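Can a machine pack a lunch order yet? A talk with the shift lead at Jillgate

Jillgate sells sandwiches, drinks and packaged snacks from a counter in an office building. Since October it has run a two-arm setup from Ploltevo at one end of the back room, putting together simple orders: a drink, something to eat, a snack. The shift lead, who has worked food counters for most of her adult life, asked that her name be left out. We spoke at 3 in the afternoon, after the lunch crowd had gone.

She did not want the system at first. "I thought I would be babysitting it," she said. "For the first month I was."

Her main worry was speed, and it still is. A new hire can put a drink and a sandwich on a tray without thinking about it. The arms take their time over each piece. "If there are people standing in line, I do it myself. If it's orders that came in ahead, I let it work."

In its first full month the station handled 682 orders. Of those, 214 needed a person to step in at some point, usually to straighten something or pick it up again. She keeps those numbers on a sheet by the sink. Ploltevo had talked about up to 1000 orders a month, and she thinks that could happen, but only with a smaller menu.

I asked which items give it trouble. Bottles are easy, she said, as long as they stand where they should. Boxes are fine. Anything in a soft bag is harder, and so are the sandwiches. "The package is stiff but what's inside isn't. Squeeze too hard and you've got lettuce against the plastic. Too light and it turns in the grip."

The sandwiches go into a round wicker basket, and the tray is kept for the cup and whatever comes with it. That split was her idea. Before that everything went on the tray, and the wedges tended to tip over. 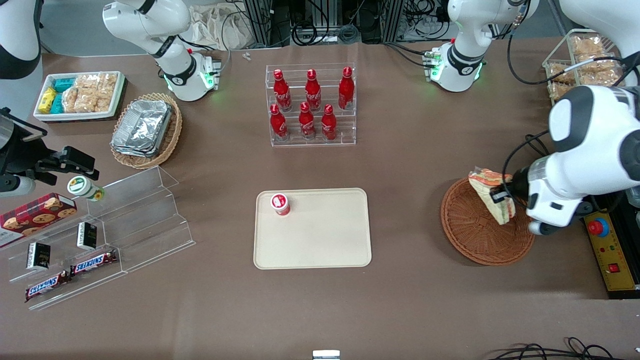
What still needs a person

Restocking, to begin with. Someone has to fill the bottle stand and the snack displays, and they have to be filled the same way each time. "It wants a tidy shelf. I want a tidy shelf too, but I can work with a messy one."

Cleaning is also done by hand. So is checking dates, dealing with a torn wrapper, and answering a customer who has changed their mind. She tried a second system last year, from Citden, that was meant to wipe counters. It missed the corners and went back after a few weeks.

I asked whether she would have one at home. She laughed at that. "To do what? Put my groceries away? My kitchen isn't set up like this. I'd spend all evening getting it ready."

She does think the work will get better. The Mathur branch is due to get the same arms in spring, and she has been asked to train the staff there. Her advice to them will be to start with drinks, leave the sandwiches for later, and make sure everyone on the shift knows where the stop button is.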